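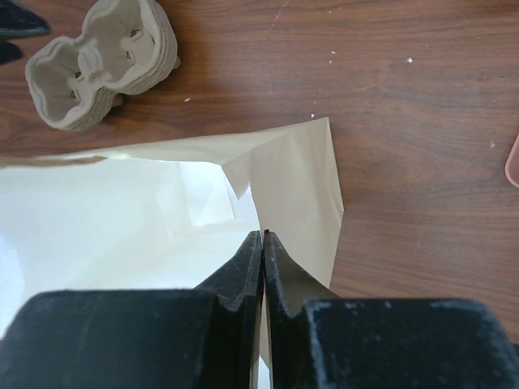 Đạt Sầm
Fourteen days is what the can says for full cure, and I would read it as a minimum. Film-forming finishes go hard on the surface long before the solvent has left the lower part of the film. If you wrap at day five the wrap takes a print of itself, or the finish does. What product, how many coats, and what was the shop temperature overnight?

tallowmere
Kusden oil-modified poly, semi-gloss, three coats brushed, the last one thinned a little. Shop is heated during the day and drops to the low 50s at night. Wrapped on day six with the top face against coated sheet, then a moving blanket. The customer got it on Tuesday and there are dull patches wherever the blanket had weight on it. You can feel the edges of the patches with a fingernail.

Đạt Sầm
The temperature is most of your answer. Oil-modified poly cures by taking up oxygen, and the reaction slows down a lot in a cold shop. Six days at those nights is maybe three days on the can's schedule. The can assumes 70 degrees and moderate humidity the whole time.

pennyroyal_k
Disagree that it's only cure. Plasticizer migration from the wrap gives the same dull patch on a fully cured top. I had it on a shellacked desk that was over a year old. Soft vinyl is the worst for it, some bubble wrap close behind. Plain kraft paper has never done it to me.

Đạt Sầm
On shellac, yes. Shellac is soft to all sorts of things. On cured poly I have not seen plasticizer do anything short of a whole summer in storage.

pennyroyal_k
Then you haven't stored much. Pull the wrap off a poly top after two months in a hot truck body and look at it with a raking light.

drybed
Both of you are describing contact under pressure. Take the pressure away and either cause matters a lot less. I put spacers under the blanket at the perimeter so nothing bears on the field of the top. Scrap pulp trays work, so do strips of cardboard with the corrugations running across.

tallowmere
The carrier stacked on it. Darkine says blanket-wrap service means nothing goes on top, and the driver put two chairs on it anyway. I have that in writing from the customer, with a picture of the truck at 7 a.m. Before I file anything, can the top be saved without stripping it?

Nga Châu
Probably. Procedure I use:
Let it sit unwrapped in a heated room for two more weeks. Do not touch it before then.
Try the thumbnail test on the underside of the overhang, assuming you finished it with the same coats. If the nail leaves a mark, wait longer.
Scuff with 600 wet, water and a drop of dish soap, hard rubber block, until the fingernail edges are gone. Stay off the arrises.
Wipe, let dry, and look at it against a window. Shiny spots are low spots.
If the sheen is even, work up to 3,000 on foam pads and stop when it matches the aprons. If you went through a coat you will see a witness line, and then you are recoating the whole top.

drybed
Going up to 3,000 on a semi-gloss will overshoot. Gray pad and paste wax lands a lot closer to the factory sheen.

Nga Châu
Depends on the flattener load. On the last can of Kusden I opened, the gray pad left it flatter than the aprons. Try it under the apron line first.

pennyroyal_k
No wax if there's any chance of recoating. You'll be chasing fisheyes.

drybed
Fair. Wax last, and only once you've decided.

tallowmere
Does it make sense to speed the cure with a heater in the room? The customer has a dining room at 68 and would like the table back in use.

Đạt Sầm
Warm air and air movement, yes. No heater pointed at the top. You will move the wood before you move the cure, and red oak that wide will cup if one face dries first.

tallowmere
It's cherry, breadboard ends.

Đạt Sầm
Same advice. Also check that the breadboard pegs are still free while you have it.

Hob Lane
Unpopular view, but I stopped using oil-modified on anything that ships. Waterborne from Homen, four coats, wrapped in paper at day seven, no prints so far. It looks cold on cherry unless you seal with dewaxed shellac first.

pennyroyal_k
It looks cold on cherry with the shellac too.

Hob Lane
Matter of taste. Customers haven't said so.

Nga Châu
For what it's worth, the waterborne sheets ask for about 30 days before cleaners or covers. People quote the recoat time and stop reading.

tallowmere
Underside took a nail mark tonight, so it's waiting. Customer agreed to two weeks. Claim went in to Darkine with the photo. I'll post the sheen result when I've wet sanded.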